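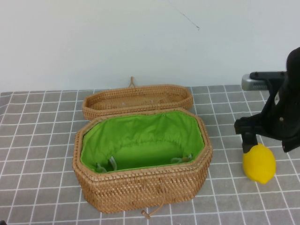
Feb 8, 2018

Cell 4, pick station. Gripper swap and re-teach.

Took over from Kulsoom Qureshi's notes of last week. Her list had three things open: finger play, the cable at the wrist, and the table reference. All three looked at today, two closed.

Finger play. With the air of a loose tooth, the left finger could be rocked by hand with the power off. Pulled the gripper and found the two lower screws backed out about a turn, the upper ones fine. Cleaned the threads, put them back with a drop of medium threadlock, marked the heads with paint pen. If the paint lines have moved when you next look, write it here before you tighten anything. The pads are worn on the inside corners but will do until the Selvanayagam order comes in. Do not use the old pads in the drawer, they are the hard ones and they skid on anything waxy.

Wrist cable. Was pulling tight when the last joint went past 62 degrees. Re-tied it with a longer loop, two soft ties, none on the housing itself. Ran the joint end to end at low speed, no snag. Kulsoom wanted a proper clip there and I agree, but Zerness are quoting until May so the ties stay.

Table reference. The gridded cloth had crept towards the front, probably from people leaning on it. Smoothed it out, squared it to the back edge and taped it on the underside. Touched off on four grid crossings, then went round them again. Worst error was at the front right, which is where it always is. I think the table top dips there. Left open.

After that, re-taught the lemon pick. The lemon sits on the cloth to the right of the wicker basket, the one with the green lining, and the lid goes behind the basket with the hollow side up. Please keep to that layout. The program assumes the lid is down flat back there and the approach path goes over the table at a height that doesn't leave much for a lid stood on its edge.

Approach is now from above and slightly behind the fruit. The old one came in from the side and pushed it about before the fingers had closed. Slowed the last part of the descent. Closing force set to 40 on the controller scale, was higher, and it was leaving dents.

Watch the cord with the toggle on the front of the basket. Keep it hanging down the front, clear of the rim. Same for the drawstrings in the lining, push them down inside before a run.

Ran the pick and place in the afternoon. Dropped one early on with the lemon lying point towards the fingers, then good after I turned the wrist a little. Counter read 352 when I shut down, so start from there for the pad wear log.

To do:
Shim under front right corner of table, then touch off again
Chase Patham about the spare finger set
Back up the new program to the Korkari folder, the copy there is still the side approach
Regrease the wrist, overdue by the chart on the door

Left powered down, arm parked, air off at the wall.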